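Kurnstead Opens Lending Shelf for Household Odds and Ends

For immediate release – January

KURNSTEAD – Tenants of the Gandard Building now have somewhere to put the things they bought once, used twice and have been stepping around ever since. The Lending Shelf, a shared rack of toys, boxes and household items, opens to all residents on Monday at 9 a.m.

The idea is an old one and the paperwork is short. Residents bring down whatever they can spare, write it in the book and leave it on the rack. Other residents take it upstairs, use it for up to 12 days and bring it back. There is no fee, no deposit and no card to lose.

The project grew out of last year's tenant survey, which went to 300 households and asked what the building needed most. The top answer was a second elevator. The second answer was storage. The Lending Shelf addresses the second answer.

Residents were asked in the fall to donate items that were clean, complete and safe to handle. The building's tenants took a broad view of this. The office received one half of a chess set, a fondue pot with a great many forks, and several phone chargers for phones that are no longer with us. These have been returned to their owners, some of whom were not glad to see them.

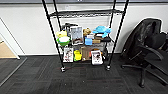

Gandard Residents' Club – Lending and Storage Group

What made it through is a mixed bag, and the club is at peace with that. The black wire rack is on casters, so it can be rolled aside for carpet cleaning, and its middle and bottom shelves are already crowded. A brown teddy bear sits up among the boxes, along with a light blue plush toy that has divided opinion between turtle and hat. Borrowers are welcome to settle the matter at home. There is also a blue plastic cup and a bright green bowl, for anyone whose own bowls are all in the sink.

The upper wire shelf is empty and open to donations. The club would especially like to see a hand mixer, a decent flashlight, a sewing kit and a folding cake carrier. It would not like to see any more fondue equipment.

First to be booked out for the opening week is a copy of Flarkaletti, the tile-stacking family game, promised by a household on the fourth floor. The owners describe it as fun for all ages and ask that it be kept for as long as the borrower wants. The 12-day limit will apply all the same.

How it works

Sign the book with your apartment number and the name of the item. "Thing" is not a name. If you don't know what you are borrowing, describe it as well as you can and the club will try to work it out.

Items should come back clean. Plush toys may be washed on cold and must be dry before they go back on the rack. Small parts go in the bag they came in, with the same number of parts.

Anything that sits on the rack untouched for 100 days will be offered back to its donor. If the donor pretends not to recognize it, it goes to the spring rummage sale.

The office chair nearby is for sitting on while you sign the book. It is not available to borrow, and the club has already been asked.

Shelf space is managed through Lu, the building's booking page, where residents can see what is out and when it is due back. Those who prefer paper can keep using the book. The two are compared at the end of each week and have yet to agree.

About the Gandard Residents' Club

The Gandard Residents' Club runs shared services for tenants of the Gandard Building in Kurnstead, including the bike room, the spring rummage sale and the lost mitten box. Membership is open to all tenants and comes with a key to the bike room, which sticks.

Donations to the Lending Shelf are accepted at the building office during regular hours. Please do not leave items outside the door overnight, however nicely they are wrapped. Press inquiries may be left at the same office, in writing, with a phone number that works.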